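Search this site
Enter keywords Go

Open Day at the Suvum Workshop - Gallery

Well, what a day that was. When we first talked about opening the doors in January, I don't think any of us imagined we would end up with 94 visitors, a line for the coffee and a stack of questions we are still working our way through by email. If you came, thank you, and if you meant to come and the weather or the traffic got the better of you, I hope these pages make up for it a little.

Most of the day was given over to the manipulation demos, which is where the crowd gathered and mostly stayed. The theme was things you would find at home, and opening and closing furniture was the part people asked about most.
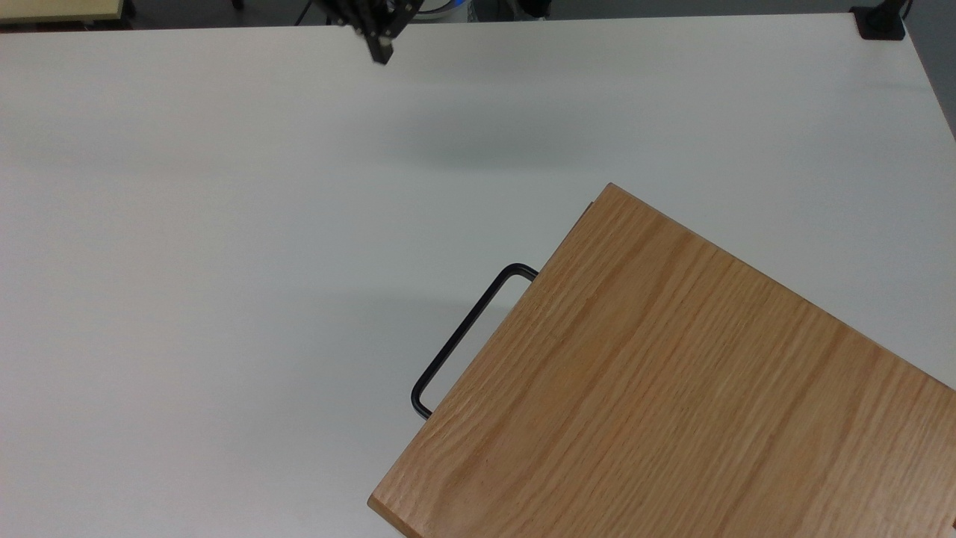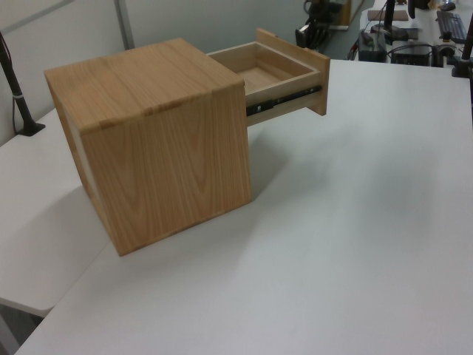
At the demo tables - first the gripper with its fingertips over the white tabletop and the board with the black wire handle, then the wooden cabinet with its drawer open.

I have a soft spot for the drawer, I must admit. It is such a plain little task, one you and I do before breakfast without a thought, and yet Krystyna Malinowski talked about it for the best part of an hour and still had people raising their hands at the end. She is very good at this. She asked one young visitor how he would explain opening a drawer to somebody who had never met one, and he got as far as "well, you pull it" before he stopped and had a long think. A drawer on a metal slide wants to travel in one direction only, she told him, so if the pull comes in at a slant you can feel it complain.

Severyn Vasylenko looked after the questions about numbers, and there were plenty of those. The one that made people whistle was 968, the count of practice runs the group logged for the Skedomon project over the summer. He was just as happy to talk about the runs that went wrong, and I think people warmed to him for it. One lady told me she had come along only to keep her grandson company and went home with two pages of notes!

We also had the talk from Dirkurora in the side room, with 14 chairs set out and a good many people standing along the wall. We will find a bigger room next time, I promise. The slides are with Krystyna, so please write to her if you would like a copy. And a warm thank you to the folks from Tseng, who brought the sandwiches and then stayed behind to help us stack chairs - that was kind, and well beyond what we had asked of them.

We printed 400 programs and have quite a pile left over, so if your school or club could use a few (there is a nice puzzle for children on the back page), stop by the front desk and help yourself.

Last updated: 24/09/2022

Related items
Directions and parking
Skedomon project: summer notes
Dirkurora talk: summary and reading list
Group visits and school bookings
Previous open day gallery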